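3.2 Service wings and the Castellanos commission

The main block at Destside has been written up more than once. The service wing hasn't, and it's the service wing that tells us most about how the Castellanos family lived there. Sources are thin — one bound account book, a set of floor plans with the attic sheet missing, and the letters of Harriet Villanueva, who kept house for the second owner.

The plans are unsigned. Attribution to the Fillico office rests on the lettering and on the kitchen court, which repeats the court at Wilovau nearly line for line. Same arcade, same offset chimney. Laundry, drying room and ironing room run north in a row, with a separate stair up to the maids' rooms.

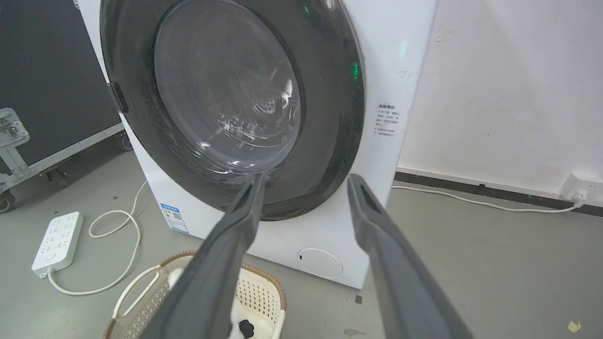

Why was the laundry set so far from the kitchen? Steam and smell were the usual complaint, and the Fillico plans at both houses put the drying yard on the windward side, well clear of the dining room.

Villanueva's letters back this up in part. She grumbles about the walk in December and about linen coming back to the house damp. Account book lists 4000 dollars for the wing, inclding the boiler, against a far larger sum for the stable. Entry 31 is a payment for slate, entry 1841 a late repair to the same roof. No architect's fee is shown anywhere, so the money may have gone through the Wilovau job, which was under way that same season.

Later changes are harder to date. The ironing room lost its stove and got a window seat. The two bedrooms over the laundry were knocked into one — the plaster scar is still plain on the ceiling. After the sale the estate was split, the wing became a seperate house, and the arcade was glazed in. The room names stuck though, and later deeds still say "laundry" for the north room. 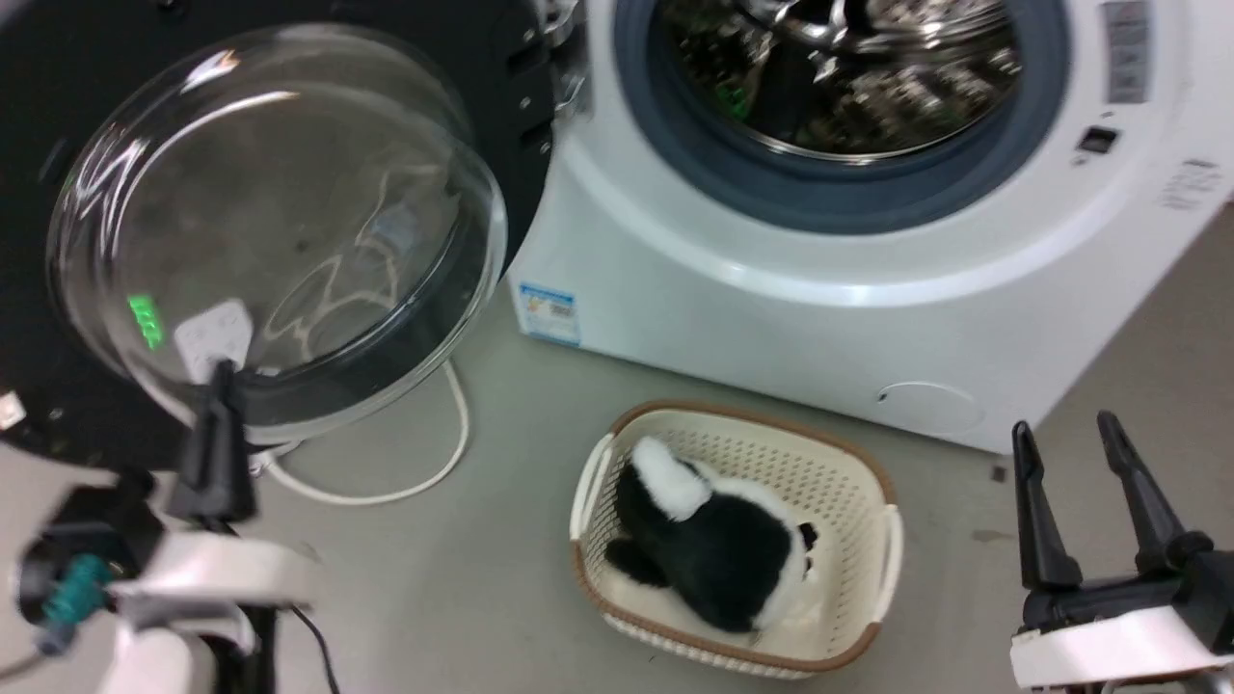 Figure 2. Front-loading washing machine, door open.

Compare Wilovau, where the wing came down entirely and only the court wall stands. So Destside is the better case for the plan, even with the missing attic sheet. Roof framing is taken up in the next section.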